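Stesham Bottle Drive: Your Questions

What is the bottle drive?
It's our town-wide collection of empty drink bottles, and we love it! Households, clubs and classrooms in Stesham save their plastic bottles through the winter, and we gather them all up in January. The deposit money goes straight into the Edstead Trail, so every bottle you save helps lay a little more gravel.

How much does it bring in?
Last season we made $900, our best yet. That paid for the new footbridge railing and left enough over for a bench at the creek end (go sit on it, the view is lovely).

Which bottles can I bring?
Any plastic drink bottle with a readable deposit label: water, soda, juice, iced tea, sports drinks. Big or small, both are fine. We can't take milk jugs, cooking oil bottles or anything that held cleaning products.

Do I have to rinse them?
Please do! A quick swish with cold water is plenty. You don't need soap, and you don't need to peel the label. In fact, leave the label on, or the machine at the Taveck depot will spit the bottle right back out.

Caps on or off?
On. We used to ask for them off, and a few old flyers still say so. The depot changed its rule and now takes bottles and caps together.

Should I crush them?
Please don't. I know, they take up so much room! But the depot reads the barcode, and a crushed bottle often won't scan.

How should I store them at home?
Whatever works in your space. Lots of people use a lined bin in the kitchen or garage and tie up the bag when it's full. A 30-gallon bag is the largest we can lift comfortably, so stick to that size or smaller.

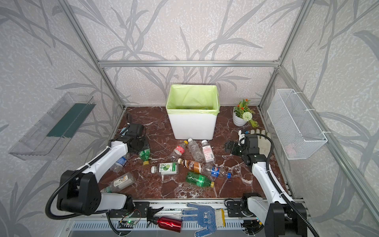 Plastic drink bottles and a white bin lined with a light green bag.

Where do I drop them off?
At the Savolainen Hall side door, from 9 a.m. to noon on collection mornings. Drive around the back, pull up by the ramp and we'll come out to you. Please don't leave bags there overnight, as raccoons get into them.

Can you pick up from my house?
Yes, if you live inside town limits and have at least 40 bottles. Leave a note in the box at the hall with your address and we'll put you on the route.

Can my class or club join in?
Oh, please do! Any group that brings in 225 bottles gets to name a trail marker. Last year's winners picked "Soggy Sock Corner," and yes, the sign is really up.

What if it snows?
We go ahead unless the schools are closed. If they are, keep your bags and bring them to the next collection morning.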